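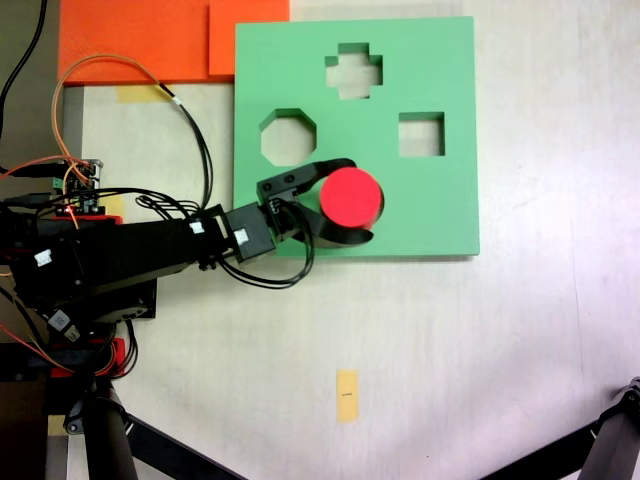
创业融资公告里的数字能信多少:以Trernov的种子轮为例

课程小组报告
组员:Jean Carnegie、Natnael Weldu
提交日期:2023年5月12日

一、为什么选这个题目

上学期读了不少创投媒体的融资快讯,格式几乎一样:标题给出金额,第一段列投资方,第二段引用创始人的话,说资金将用于“产品研发、市场拓展和团队建设”。读多了会发现,这类文章很少说明钱有没有到账,也很少说明金额里哪些是股权,哪些是别的东西。我们想拿一家公司的公告逐句核对,看看公开材料能支持到什么程度。

选的是Trernov,一家给小型餐饮店做库存管理软件的公司。它在三月份宣布完成种子轮融资,总额800万元,领投方是Uvinis,跟投方是Divville。选它的理由很普通:公告写得比较长,公司愿意回邮件,而且Natnael的实习单位用过它的试用版。

二、材料和做法

我们用了三类材料:公司官网的新闻稿,工商登记的变更记录,以及与公司一位市场人员的邮件往来。原计划还要访谈Uvinis的投资经理,对方婉拒了,只回复说“以公告为准”。

做法也不复杂。先把新闻稿里每一个可以核实的说法摘出来,再去登记记录里找对应,找不到的就写邮件问。分工上,Jean负责登记记录和股权部分,Natnael负责邮件和媒体转载。

三、金额是怎么来的

新闻稿标题写的是“完成800万元种子轮融资”。我们最初理解为公司账上多了这么一笔现金。邮件问过之后,情况是这样的:投资款分3期支付,首期已付,后面两期与付费商户数挂钩。至于每期各多少,对方没有答复。

另外,Divville的出资里有一部分是云服务额度,也按面值计进了总额。这种算法在行业里并不少见,老师在课上也提到过。但服务额度不能发工资,也不能付房租,而且通常有使用期限。把它和现金相加,得出来的那个数字说明不了公司能撑多久。

工商登记方面,截至我们查询时,注册资本有一次变更,新增了2名股东,名称与公告中的投资方对得上。增加的注册资本远小于公告金额,这一点本身不能说明问题,因为溢价部分会进入资本公积,登记页面上看不到。我们在初稿里曾把这个差额写成“疑点”,后来删掉了,当时是我们没弄懂会计处理。

所以能确认的只有:投资关系存在,首期款据公司自述已经到账。“完成”二字我们认为用得偏早。

四、估值和“超额认购”

新闻稿没有给估值,只说本轮“获得超额认购”。我们问认购意向总额是多少,回复是不便披露。没有分母的超额认购无法检验。哪怕真有别的机构表达过兴趣,口头兴趣和签字的投资意向书也差得很远。

转载这条消息的几家媒体里,有一家写成“获多家知名机构争抢”。对照原文,新闻稿并没有“争抢”一词,也没有提到其他机构的名字。看不出该媒体有独立采访,全文除了这一句,其余段落与新闻稿的措辞基本重合。

五、与Erdős的对比

为了避免只盯着一家公司,我们又看了Erdős,同样做商户软件,融资时间早一些。它的公告短得多,写明本轮为可转债,没有估值,并注明“分次到账”。从传播角度看,这份公告显然不太讨喜,转载也少。从读者角度看,它给的信息反而更多。

当然,不能据此推断Erdős经营得更好。公告写得老实和产品卖得好是两回事,我们手里没有它的收入数据,Trernov的也没有。组内对这一点有过争论,Jean认为披露方式至少能反映管理层的习惯,Natnael认为也可能只是没请公关。两种看法都没有证据,先放在这里。

六、关于增长的说法

新闻稿提到“付费商户数实现3倍增长”。没有起点,没有时间段。也没有说明是增长到3倍,还是增长了3倍,中文里这两种说法经常混用,结果差出整整一份。基数如果很小,倍数没什么意义。我们请对方补充起始月份的商户数,至今没收到。

Natnael实习的那家店试用后没有续费,原因是盘点流程对不上。这只是单个客户的经历,不应当作为判断依据,写出来是为了说明我们并非完全没有先入之见。

七、不足

样本太小,两家公司谈不上规律。邮件只有一位联系人,他本人未必掌握投资协议的细节。协议原文我们没有看到,分期条件的描述全部来自转述。媒体部分只查了中文转载,英文的没有看。

如果继续做,建议后面的小组把同一年的种子轮公告多收集一些,统计有多少份注明了到账方式,并在一年后回头查登记变更。后续款项是否支付,登记信息未必能反映,可能还是得靠公司自己说。

八、给读公告的同学

看到融资总额时,先问现金占多少、分几次付、附什么条件。公告里没写的,可以发邮件去问,对方不一定答,但哪几个问题不答,也值得记进笔记。

附件:邮件往来摘录(已征得对方同意,隐去姓名)、登记记录查询截图、新闻稿逐句核对表。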